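Right, a few of you have asked how things are in Driltholm after the river came up, so I'll put it all in one place (and then I really must put the kettle on). 1/6

The Trota went over its banks just before dawn on 1st May, after two days of rain that never seemed to draw breath. The gauge at Chiriac bridge read 109 cm over its usual level at the peak. It was 90 in the February flood, and we all thought that was bad enough! 2/6

As of teatime the council says 40 homes have water in them, nearly all on the low side of town, and 1,000 were without power for most of the morning. Ours came back on just after lunch — I could have hugged the fridge. No one badly hurt, thank goodness. 3/6
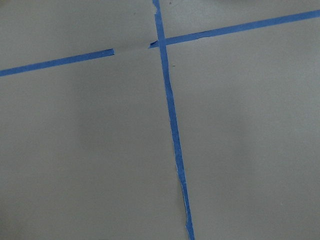 Blue tape on grey, for now. 4/6

The Morurlow road is still shut both ways, so please don't try it, however big your car is. The rest centre at the school is open all night with hot food and camp beds, and dogs are welcome as long as they're on a lead. They've plenty of blankets but would love towels and baby things. 5/6

More rain due overnight, though lighter, and the flood warning stays in place until morning at least. If you've a neighbour on their own, do give them a knock — it means such a lot. I'll post again when I hear about the road. 6/6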